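Flesar 16 Concert Zither

The Flesar 16 is a small zither for folk groups and home players. It has 16 strings, tuned in G major, and its sound stays clear also when you play together with fiddle or guitar. The body is made by Josier and weighs less than many older models. 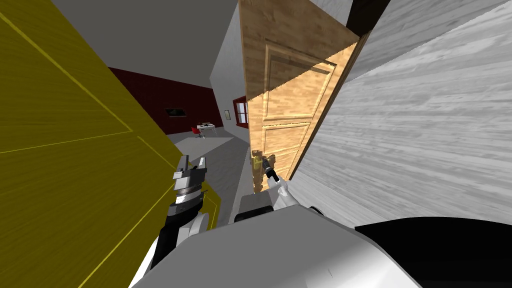 Wooden door with raised panels and a gold-toned handle.

In the set: the instrument, tuning key, 5 spare strings, soft bag and a songbook with 23 easy tunes, arranged by Agnese Kļaviņa. Pick-up is sold separately.

Orders received before the end of January get the second songbook without extra cost. Please write us which tuning you prefer, G or D.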